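Skekgate Newsletter, May
By Soo-ah Kwon
7 shares | 30 comments

Packing tape for the parcel drive

Parcels go out from the Besson room again this month. Haris Usmani has the address list, and small boxes are preferred. Before you start a new roll, turn it slowly and feel for the loose end with a thumbnail. Fold the corner under when you finish.

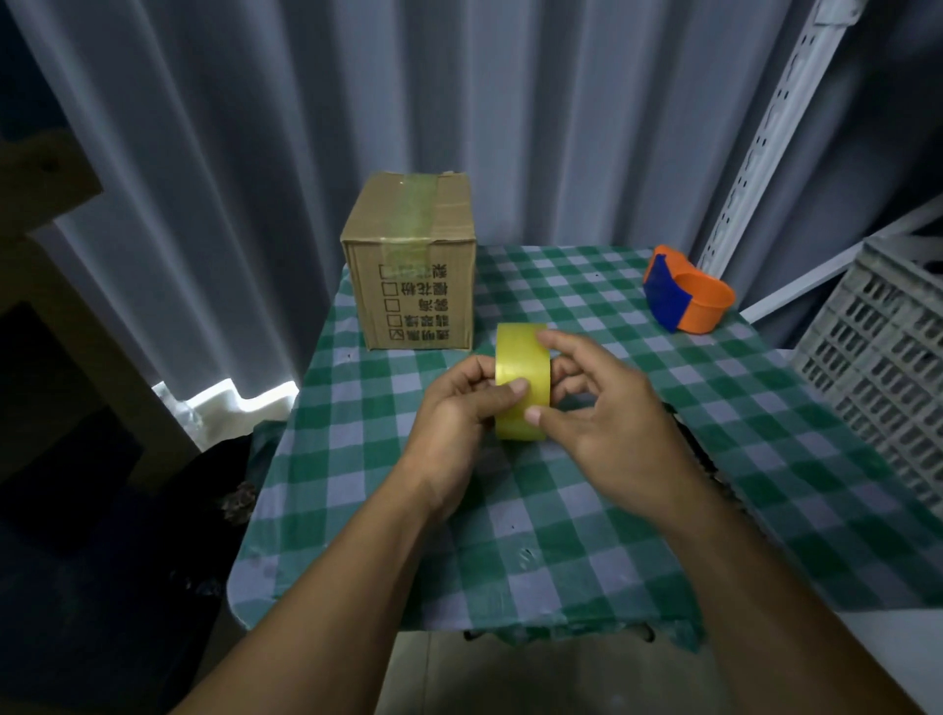 Drop-off times

Bring sealed boxes by 4 p.m. Clear tape only, please, one strip over the top and down the front. Ye-seo Ahn still needs bubble wrap.

Get this newsletter by email. Unsubscribe at any time.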